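Chapter 7
Flat Surfaces and What Happens to Them

In this chapter
How a bed stops being a bed by midmorning
The difference between folding and moving
Working order for a shirt, a towel and everything else
Key terms: landing surface, drift, parking, first fold

Tracey Bellamy kept a household diary for 22 days one November, at the request of a class very like yours. She was told to write down every object she set on her bed and when she took it off again. The first column filled up nicely. The second column stayed so bare that she began using it for grocery lists.

Her diary is a good place to start, as Chapter 6 left us with a basket of clean laundry and a strong feeling that the hard part was over. Washing is done by a machine. Folding is done by a person, on a surface, and the surface has usually been spoken for.

We call any flat area that collects things on their way to somewhere else a landing surface. The kitchen table is one. So is the top of the piano in homes that have a piano, and the piano bench in homes where the top is full. The largest landing surface in most small apartments is the bed. It is wide, it is soft, it forgives a dropped phone, and it sits at a handy height for somebody holding an armful of shirts. It also has to be given back by nightfall, a deadline most of us meet by shoving.

The slow arrival of things that have no business there is called drift. Drift is hard to notice while it is going on. You put down a notebook so you can write something, then a phone on top of the notebook so you can look something up, and then you go to see about the washer. Each step makes sense. Only the pile looks foolish.
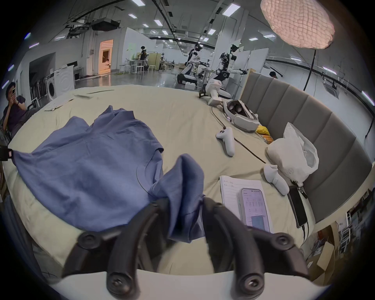 Figure 7.1. A garment on the bed, with the usual company: notebook, phones, headset, plastic bag, folded towel.

Look at Figure 7.1 with a folder's eye. The towel is finished. It lies flat and asks nothing more of anyone. The blue-violet garment is another matter, wrinkled and spread out, with part of it bunched up into a ridge. A ridge like that, if it gets folded in, will still be there when the shirt comes out of the drawer on Monday, looking exactly as if you had slept in it.

Now consider the cord. Anything with a long cable takes up more room than it seems to, and cloth laid down near a cable has a way of ending up on top of it. Renu Bajpai, who taught this course before us and whose notes we still steal from, made her students clear cords before they cleared anything else. She had once folded a charger into a pillowcase and mailed it to her sister.

Bags come next. An empty plastic bag is the most patient object in any home. It may be trash, or it may be the bag you were saving for trash, and while you decide, it will sit by the headboard until spring.

Folding and moving

Students often mix these up. Folding changes the shape of a thing so that it can be stored. Moving changes only where it is in your way. Carrying a heap from the bed to the chair, then from the chair to the bed at breakfast, is known as parking, and it can be kept up for years.

The working order we use in this chapter is plain enough:

1. Cords and anything attached to them.
2. Hard things: phones, books, gadgets.
3. Bags and wrappers.
4. Cloth already folded, which goes straight to its shelf.
5. Cloth not yet folded, one piece at a time, sleeves first.

The first fold gets a section to itself (7.2), mostly on the strength of a long argument between two of our reviewers, Gun-woo Sung and Esben Bech, over whether a sleeve should go behind the shirt or across the front. We print both methods. They are still not speaking about collars.

Before you read on

Pick one landing surface where you live. Set a timer for 15 minutes and clear it in the order given above. Write down what you moved, what you put away, and what you merely parked. Bring the list to class, along with one wrinkled shirt.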